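Looking After a Movie Collection at Home: Discs, Cases, Posters and the Screen

May 4, 2020

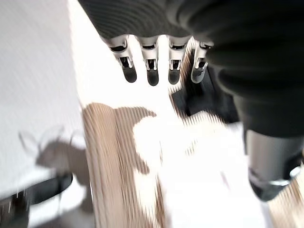 Sorting the shelf

Take everything off the shelf before you start. Wipe the boards with a barely damp cloth and let them dry fully before anything goes back. Open every case and check that the right disc is inside. Superhero box sets are the worst for this, as people pull out the second movie and put it back in the sleeve for the third.

Pick one order and stay with it. Alphabetical works for most homes. If you own a long series, keep it together under the series name and sort by release date within it. Story order sounds good until a prequel comes out and half a shelf has to move over.

Keep a list on your phone or in a plain spreadsheet. Title, format and shelf number are enough. Add a column for loans. Discs lent out in December tend to be forgotten by spring.

Cleaning a disc

Hold the disc by the outer edge and the center hole. Blow off loose dust first. Wipe with a clean microfiber cloth in straight lines from the center out to the edge. Do not wipe in circles. A scratch that follows the track is harder for a player to read past than one that crosses it.

For fingerprints, dampen a corner of the cloth with plain water and a tiny drop of dish soap. Wipe, then go over it with a second cloth dampened with clean water, then dry. Do not use window cleaner, paint thinner or paper towels. Toothpaste gets recommended for scratches on DVDs. It is an abrasive, and it should never go near a Blu-ray, where the data sits much closer to the surface.

Cases and sleeves

Broken hubs are the usual cause of a disc rattling loose. Replacement cases are cheap. The Visari slim ones fit a standard cover if you trim a little off the spine, and the full-width ones need no trimming. Measure your shelf before buying tall steelbook protectors. Mine were too high by the thickness of a coin and had to go back.

To remove a price sticker, warm it with a hair dryer on low for half a minute and peel from one corner. Work slowly. Leftover glue comes off plastic with a dab of cooking oil, followed by soapy water on a cloth. Take the paper cover out first or the oil will get on it.

If you are short on space, move the discs and printed covers into sleeves and store the empty cases flat in a box. A 1108 binder from Orivcombe took most of my single movies. Do not overfill the pages, and store the binder upright.

Posters

Unroll a poster face down on a clean table and put a flat book on each corner. Leave it overnight. If it still curls, give it another day. Do not iron it.

Wash and dry your hands before you touch it, and lift it by opposite corners. Use a frame with a backing board and a mat so the print does not sit against the glazing. Hang it out of direct sun. Reds and yellows fade first, and a lot of comic book movie art is mostly reds and yellows.

Tape leaves stains that do not come out. If you rent and cannot drill, use a light frame on removable strips, and check the weight limit on the packet.

Screen and projector

Turn the TV off and let it cool. A dark screen shows the dust better. Use a dry microfiber cloth with very light pressure. For smears, dampen the cloth with distilled water, never the screen itself.

On a projector, vacuum the filter with a soft brush every couple of months. Check the manual for lamp life. The lamp in our old one was rated for 3000 hours on normal and 4000 on eco, and the menu said 3339 when I finally looked. Write the hours on a piece of masking tape and stick it to the underside whenever you clean the filter.

Leave space on both sides of the projector for the vents. A shelf that is closed in at the back will trap heat even with the doors open.

Cables

Label both ends of every cable before you unplug anything. Bread bag tags work, and so does a strip of tape folded over on itself. Coil long HDMI cables in wide loops and fasten them with a fabric strap. Tight bends near the plug will damage them.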